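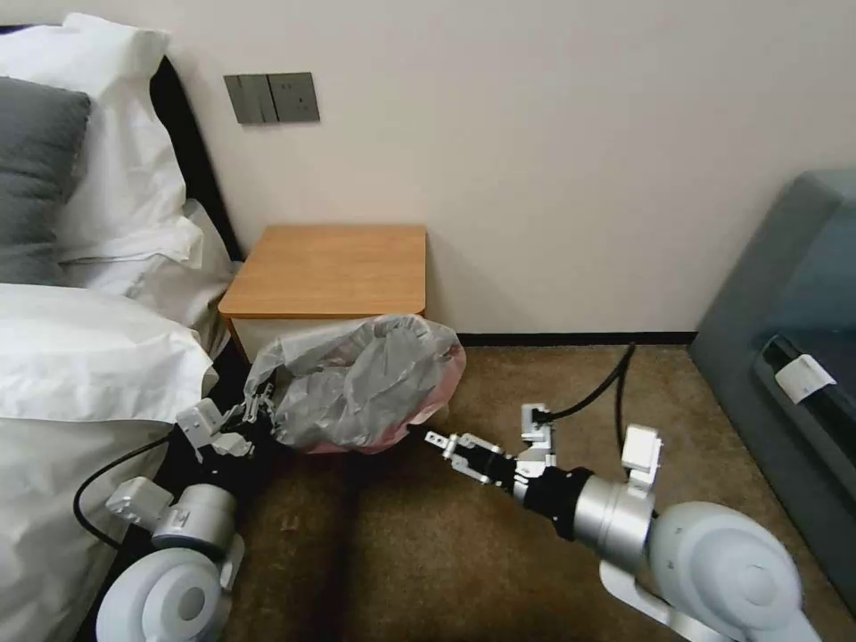
I have been helping out with the student robotics club in Liltdale since September, and I still come home wanting to tell everyone about it. This term they picked chores (their idea, and I was delighted!), and the one they argued over longest was the bedroom trash. A crumpled plastic bag is a miserable thing for two grippers to deal with - it folds, it slides, and its edges are never where you left them. Torben Albers, who is in his second year, has written 218 lines of notes on bags alone, and I read them all over one very long cup of tea.

What I love is how patient they've become. They talk about which arm should go first the way my family talks about who is driving. Torben wants the left arm to take the knot and the right one to stay open and out of the way until it's needed, and after a good deal of grumbling the others agreed to try it.
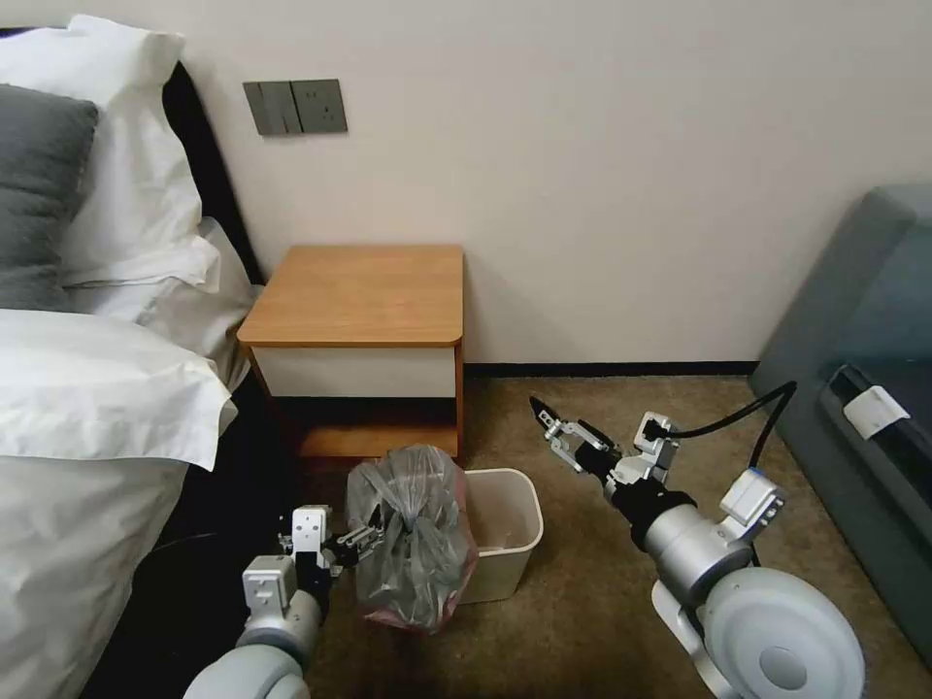 ## What's next

We go to Travton with 2 chores to show, and I've promised to bring sandwiches. The second is folding towels - more on that when I've caught up on my sleep!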